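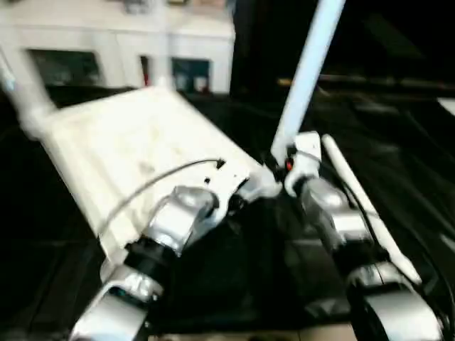 Rathjen Property Services is hiring a part-time apartment turnover cleaner for two of its buildings, Torer Court and the Zislow Street apartments. The job starts in November and is a regular position with a set schedule.

## The work

When a tenant moves out, we have a short window to get the unit ready for the next one. You would clean empty apartments from top to bottom, working alone in the smaller units and with a second cleaner in anything with two bedrooms or more. Most weeks have 3 to 5 units. The end of the month is the busiest stretch, and we ask that you not plan time off then unless you clear it with the office first.

A normal turnover includes:

- Kitchen: inside and outside of cabinets, oven, refrigerator, range hood, sink, backsplash
- Bathroom: tub, tile, toilet, vanity, exhaust fan cover
- Windows on the inside, plus tracks and sills
- Baseboards, doors, switch plates, closet shelves
- Vacuuming and mopping

You do not haul furniture or bag up what people leave behind. A separate crew does that before you get the key. If you walk in and it hasn't been done, call the office and go on to the next unit.

You will also fill out a one-page sheet for each apartment, noting anything broken, leaking or missing. Maintenance works from those sheets, so please write clearly.

## Hours and pay

The schedule is 25 hours a week, starting at 8 a.m. You can usually set your own finish time as long as the units on the list are done. Pay is hourly, every two weeks, by direct deposit or check. The rate depends on experience and we will tell you what it is on the first phone call. Travel between the two buildings is paid time.

After 10 weeks we sit down with you and go over how it's going, including whether you want more hours. Part-time staff earn paid sick time from the first day.

## What we're looking for

- Some paid cleaning experience — hotel, housekeeping, janitorial or residential all count
- Able to lift 25 pounds and climb a step ladder
- Able to get to both buildings. Zislow Street is on the bus line, Torer Court is a 10-minute walk from the nearest stop
- Comfortable reading a work list in English

You do not need your own supplies. We stock each building with a vacuum, mops, cloths, gloves and cleaners. The degreaser and bathroom cleaner we use is Flulimine, and it has a fairly strong smell. If you have asthma or are sensitive to scents, tell us. We keep an unscented product on hand too.

A background check is required before you can be given keys. We pay for it.

## How to apply

Stop by the office on the ground floor of Torer Court between 9 a.m. and 3 p.m. and ask for an application, or pick one up from the rack in the Zislow Street lobby. A resume is fine but you don't have to have one. List 2 references, at least one from a job — no relatives please.

We call everyone who applies, usually within 5 working days. The position stays open until it's filled.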